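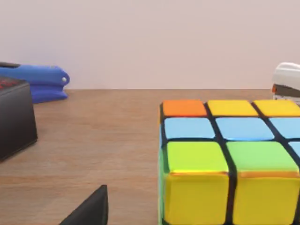

Anikó Veres wrote in to say the label maker's "two-minute set-up" took her most of an evening, and that the tape jammed before she had labelled a single shelf. We believe her. Emmont's quick-start card is optimistic.

Section 5: Loading the tape and first print

1. Switch the labeller off. The card says you can leave it on. Don't.
2. Open the back cover and drop in the tape, printed side up.
3. Pull the tape through the slot until a thumb's width shows.
4. Close the cover and print a test label in grey or another dark colour.

Note: The box promises 451 labels per roll. We got 224, using the default margins. Set margins to Narrow in the Print menu.

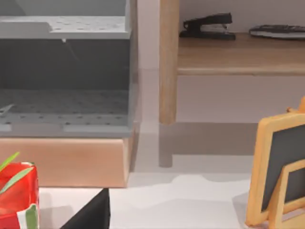

Fig. 2. Grey container on a wood base.

Caution: "Permanent" adhesive lifts from textured plastic. Test one label overnight before doing the whole cupboard.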